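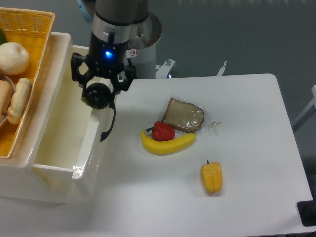 A white drawer unit with one drawer open, next to a white tabletop.

Plesumura clears out its drawers

The town of Plesumura has asked residents to empty their junk drawers, and residents have obliged with more enthusiasm than anyone at the town hall had budgeted for.

The Tuesday drop-off behind the Aksoy hardware store was meant to take in old batteries, dead phones and the odd charger. By noon it had 800 pounds of them, along with a fondue fork, several keys to unknown doors and a takeout menu from Flukis, a restaurant that closed when the bypass opened.

Zilard, the recycling firm hired for the day, sent one van. It sent for another shortly after lunch.

Batteries and phones will be stripped for metal. Keys go in a bucket at the store counter, where owners may come and try their luck until the end of July. More than 50 people have already stopped by to look – most of them, according to staff, left with screws.

A second drop-off is planned for the fall. Paint is still not accepted, and neither are soy sauce packets, which the town says it should not have had to put in writing.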